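Setting up a box-forming cell for a packing bench: hardware, recording and job changes

Zeltance packing notes, part 2
Last revised February 17, 2023

The steps below cover moving the box-forming step at a packing bench from hand work to a two-arm cell. They are written for the bench lead and whoever signs off the job sheets. They follow the setup at the Dollberg site, where 32 people work the packing floor across two shifts and carton forming used to be part of every packer's job.

Before you start

You need a flat work surface, an extrusion frame, two arms on a common rail, and a supply of the cartons you intend to run. Use the production carton. Sample cartons from the Lehtinen catalog have a different score depth, and motions recorded on them did not transfer to our stock.

Block out time on the schedule. Packers who demonstrate motions are off the line while they do it, and their rate for that period must be taken out of the shift figure. At Dollberg this was missed in the first month and showed up as a productivity drop against people who had been asked to help.

Step 1. Mount the arms

Bolt each mounting plate to the front rail and check that both arms reach the middle of the table without meeting at the elbows. Clip the cable along the upper link. Leave a service loop at the elbow and another at the gripper — a tight loop will pull the connector on a full extension. Route everything else into the slotted duct under the rail.

Step 2. Set the carton start position

Place the carton flat between the arms with the long flaps toward the back wall. Don't tape it down. The arms have to cope with a blank that shifts when a flap is lifted, as it does on the bench. 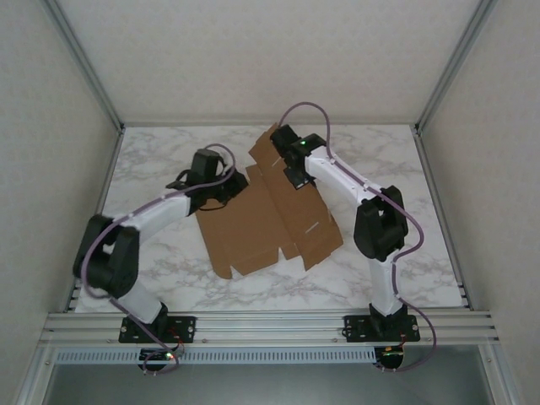 Keep the start position within a hand's width of the same spot for the first batch of recordings, then widen it. Going wide too early gives a policy that hesitates over the first grasp. We recorded 200 runs at the narrow setting before changing anything.

Step 3. Record the demonstrations

Have the same people who fold cartons for a living do the demonstrating. They open the minor flaps first and use the back panel as a stop, and this order should be kept. An engineer's order of operations was tried at Dollberg and discarded.

Log each run as complete, partial or failed. Keep the partial runs. A flap that springs back and has to be pressed a second time is normal work and should be in the set. The log for the first carton size closed at 406 runs.

Rotate demonstrators every hour. Guiding two arms loads the shoulders differently from folding, and the complaint sheets reflected it.

Step 4. Check the grip at the flap

Review the wrist camera before letting the cell run without a hand on the stop. Look for three faults:

Finger tip landing on the raw corrugated edge instead of the flap face.
Finger closing on two layers where the motion calls for one.
Flap bent away from its score line.

If the first fault repeats, move the approach inward and record again. Adding grip force crushes the edge and the carton goes to scrap.
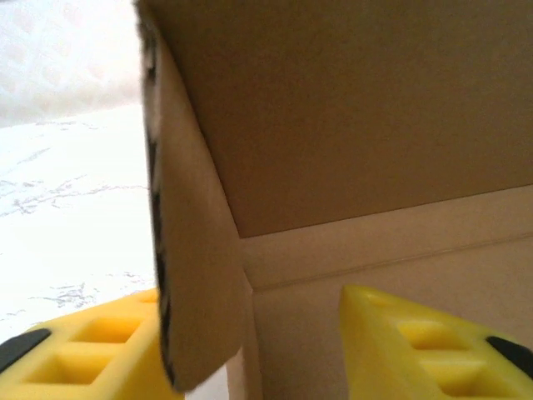 Wrist camera view with the carton open and the two yellow fingers at the left flap and over the interior.

Glare on a white table can wash out the outer side of the wrist view. Lower the light before changing the exposure, and write the setting on the cell card.

Step 5. Change the job sheet

Do this before the cell goes live. Carton forming comes off the packer's sheet and three items go on: loading blanks, clearing jams, and inspecting formed cartons at the handoff. Each one needs a time value. If inspection is left at zero it will still be done, and the packer's rate will pay for it.

The stop button belongs to whoever is standing at the cell. No approval is needed to press it, and a stop is not counted against the shift.

Step 6. Keep hand folding in rotation

Schedule every packer for hand folding at least one shift in each rotation. Odd sizes still go by hand, including the Sorum double-wall carton, which the cell has not been recorded on. Folding skill drops off quickly once the small sizes are gone from the bench — the March rotation will include a full shift without the cell to check this.

Known limits

Blanks stored in the cold dock fold stiffer. Bring them in the evening before.
Torn flaps are not detected. The packer at the handoff catches them.
Changing carton size requires a new set of recordings. Allow for it in the schedule before agreeing to a date with sales.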